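Sheet Metal and Finishes
Week 4 handout: Reading a Used Surface

Instructor: Kanyarat Mahawong
Shop sessions: Mayuree Wiriya

Bring this handout to the shop along with a soft pencil and the small flashlight from your kit. We have plenty to look at this week, and I can't wait!

1. Where we left off

Last time we looked at flat sheet straight from the supplier: clean, even, a little boring (sorry, sheet). This week we move on to my favorite part of the course, which is what metal looks like after people have used it. A bin, a tray, a drawer, the lid of an old toolbox — they all carry marks, and with practice you can sort those marks into groups and make a decent guess at what caused them. A guess is fine. Write it down as a guess.

2. Three words we will use a lot

Mottling. Soft patches of lighter and darker gray with no hard border. You may see it on bare metal of many kinds, and it changes a great deal as you move your light.

Scuff. A broad, shallow, pale mark. Usually you can't feel it with a fingernail.

Scratch. A narrow line. Fine ones may only show from one side, so walk around the piece before you say there are none.

We will add "scrape" in the shop, for a wider, rougher mark with ragged sides. Mayuree has a drawer of samples she has been saving up, and some of them are gorgeous.

3. Light first, then touch

Set your lamp low, at 10 degrees or so from the surface, and look before you put your hands on anything. Then raise it to 60 or 70 degrees and look again. The same patch of metal can go from nearly white to dull gray, and that is exactly why your notes need to say where the light was. A word like "bright" on its own won't help you next week.

Go over the walls and the floor of a bin separately. They have different lives. Floors take whatever gets dropped or dragged, and walls take the knocks and rubbing when things go in and come out. Corners and rims deserve a line of their own.
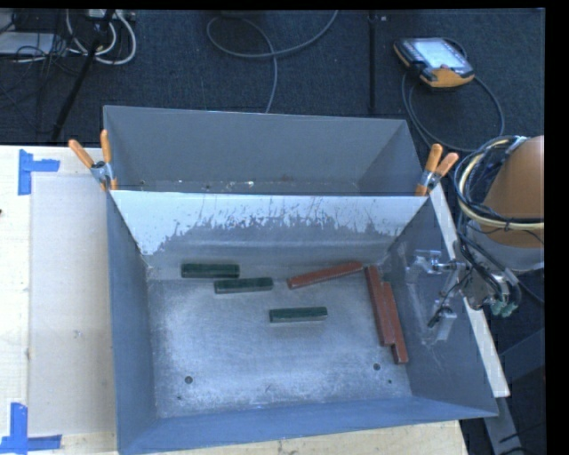 Fig. 4.1. Bare metal bin with green and red blocks. Compare the upper part of the rear wall with the floor.

Look at how differently the surfaces read, even within one bin! The floor is cloudy and mottled, gray going to a bluish silver. On the rear wall the whitish area has a jagged lower border, and the metal under it is much smoother. I would spend a good five minutes on that border alone. Then find the thin vertical streaks on the same wall and decide what you would call them. We'll compare answers.

The blocks are handy too. When you sketch a surface like this one, put in the loose objects first, as simple outlines, and use them to place your marks. "Near the foot of the rear wall, by the green block" is a note another student can follow.

4. Your sketch

Draw the floor as a plain rectangle and fold the four walls out flat around it. Show holes as open circles, scratches as single lines and scuffs as light shading. Draw the edge of any bright or worn area as a dashed line, even when it wanders all over the place. Please don't tidy it up — the wandering is the interesting part.

5. For next time

Pick one metal object at home that gets used every day. Make a fold-out sketch, write half a page on its marks, and say which ones you are sure about. Baking pans are wonderful for this. Bring the object too if it fits in your bag.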